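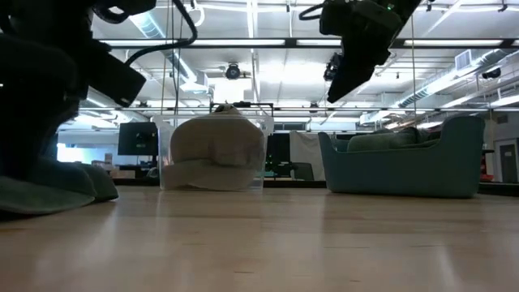

Towels still stiff and scratchy after washing, hard water area

Posted in Laundry and Linens

Padmavathi Nadar

We moved to Sturulham in October and ever since then our bath towels have been coming out of the wash stiff. They were fine at the old place. Same towels, same machine, same detergent, so I'm guessing it's the water. The town website says it's hard but doesn't give a number that means anything to me.

What I do now: warm wash, full load, one full cap of liquid detergent, a capful of softener in the rinse. Then they go on a rack in the spare room. We don't have a dryer yet and won't until the hookup is fixed.

I've already tried a second rinse, which helped a little, and leaving out the softener, which made no difference I could feel. The off-white ones are the worst. They have also gone a bit dull, and one of them smells musty as soon as it gets damp.

Is there a way to get them soft again, or should I give up and buy new ones? They are only 2 years old and I'd like to keep them. I don't want to put in a whole-house water softener because we rent.

Elango Sastry

You probably have two problems on top of each other. Hard water leaves minerals in the cotton, and it also stops detergent from working well, so people add more and it doesn't all rinse out. Softener then coats the loops. A towel with all of that in it will dry stiff and won't soak up much either.

I would strip them once and then change the regular wash.

For the strip, wash the towels on hot with no detergent and no softener, and put one cup of plain white vinegar in the drum. Check your machine manual first, as some makers don't want vinegar near the rubber seals. Run a second hot wash with half a cup of baking soda, again nothing else. Don't put the two in together, they cancel each other out. If the water looks cloudy or there are suds in the first wash, that is old detergent coming out. Repeat until it runs mostly clear. Mine took 3 rounds.

After that:

Use half the detergent you use now, and add a water conditioner made for laundry. The powdered kind is cheap and you don't need anything installed.
No softener on towels at all.
Fill the drum two-thirds full at most. Towels need room or they don't rinse.
Shake each towel hard before you hang it, and again when it's nearly dry. Air drying with no movement makes any towel stiff, even in soft water.

Spin speed matters too. I used to spin at 900 and moved it up one setting, and the towels hang for a much shorter time. That should help with the musty one. If it still smells after the hot washes, soak it overnight in oxygen bleach and cold water and wash it once more by itself. Read the label on anything colored first.

As for the dullness, some of that may be permanent. Minerals wash out for the most part but worn loops don't come back.

Baysal

Just buy new ones. I lived near Turnedport for years and the water there ruins everything, kettles too. Get thin towels instead of the fluffy kind – they dry faster and you don't notice the stiffness as much.

Padmavathi Nadar

Thank you both. I did the vinegar wash and then the baking soda, two rounds so far. The first one had a lot of suds in it, with no detergent added, so Elango was right about the buildup. The hand towels are much better. The big bath towels are better but not like they were, so I'll do another round when I have the time.

I haven't found the laundry conditioner at the store near us. Does borax do the same job?

Elango Sastry

Close enough for towels. Half a cup in with the detergent, and wash on warm or hot so it dissolves. It can leave grit in a cold wash. Keep it on a high shelf if you have kids or pets.

Try the hardware store for the conditioner. Ours keeps it with the dishwasher salt and not with the laundry stuff.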